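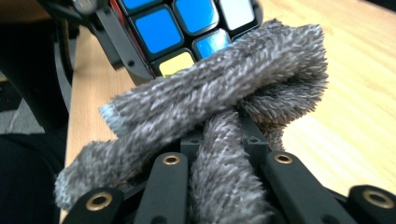

I've got a bit of a puzzle problem, and I don't mean solving it! My daughter and I run a little swap box of toys and games for the families on our road, and a few of the plastic ones come back properly grubby. The speed cubes are the worst of the lot. I've been wiping them over with the grey fluffy stuff I use for dusting, the long shaggy kind, twisted up into a sort of rope so I can get it round the corners. It's fine on the flat of a sticker, the blue ones come up lovely, but the glossy black plastic between them is where I get stuck. The muck sits right down in the grooves, and the fibres are too long to get in there. They just slide over the top, and I end up with bits of fluff hanging off the edges, which then go inside when you turn it. I had to pick a great tuft out of the middle of one with tweezers last week.

So what do you all use? I don't want to dunk them if I can help it, as I've no idea what's inside in the way of springs or grease. And I'm worried about lifting the stickers, because a couple of the older cubes already have corners you can catch with a fingernail. I've tried a cotton bud (it works but I lost the will to live halfway round the first face) and a baby wipe, which left it tacky.

Second thing while I'm here – does anybody know what's safe for the table I do all this on? It's pale wood with a satin finish, and I'd rather not ruin it with whatever I end up using on the cubes. Thank you in advance, I know it's a funny one for the cleaning board.

Posted by Musosard
Sarnley, 2 replies

Amin

Hello! I've cleaned more of these than I'd like to admit. I help with the toy table at our September fair and last year we had 41 puzzles of one sort or another donated, nearly all of them sticky, so I got a bit of a system going.

Put the fluffy cloth away for this job. It's a duster, it's made for shelves, and once it has a cut or frayed end it'll shed for ever. What you want is something thin and flat with no pile at all. An old glasses cloth is perfect, or a piece of worn out cotton pillowcase. Stretch it over the edge of a bank card or a lolly stick and run that along the groove, one long pass, then shift to a clean bit of cloth and do the next one. You can do a whole face in a minute or so once you're in the swing of it.

For the really black gunge I use a soft baby toothbrush, dry first, brushing outwards from the middle. Then if it still needs it, warm water with one drop of washing up liquid, and the brush only just damp. I mean dab it on a tea towel first damp. Keep off the sticker edges if they're already lifting, and press those back down with your thumb through a bit of cloth before you start. If one comes off altogether, a tiny smear of paper glue will do it, and leave it under a book overnight.

Things I would NOT do: nail varnish remover (it can cloud the plastic, ask me how I know), white spirit, the dishwasher, and those scrubby white sponges. The sponges take the shine off the black and then it grabs the dirt even more. Somebody at the fair had a go with 400 grit wet and dry paper on a yellowed one and it came out looking like a school chair.

Oh, and turn each layer by 45 degrees or thereabouts so you can get at the insides of the corners. Most of your fluff will be hiding in there, and a puffer or a drinking straw shifts it nicely. Leave them all out to dry until the next day before you put them back in the box.

Mesik

dont know about cubes, we just chuck ours when they get manky. but I can answer the table bit

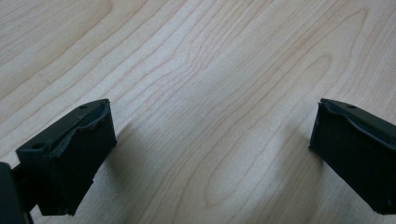 Pale wood tables are mostly easier to look after than folk think, and I've had one for years with two kids doing homework and glue and slime on it. The main thing is to find out if it's a veneer, as you can't rub away at veneer and hope for the best. The blond sort with the wavy tan lines, where the grain goes up in tall arches and long stretched ovals, is very often maple or birch, or made to look like it. Mine has that same soft sheen and it shows nothing at all when it's clean, then you put one wet mug down and there's a ring. So old towel down first, cubes on the towel, job done. If you do drip on it, blot it straight away and wipe along the lines of the grain with a barely damp cloth, then a dry one.

No spray polish on it either. It goes patchy on a satin finish and you'll see every smear when the sun's low.

And don't sand it!! My brother in law took 400 grit to a corner of ours to get a felt tip mark off, and there's a dull patch the size of a saucer to this day. I keep the fruit bowl on it.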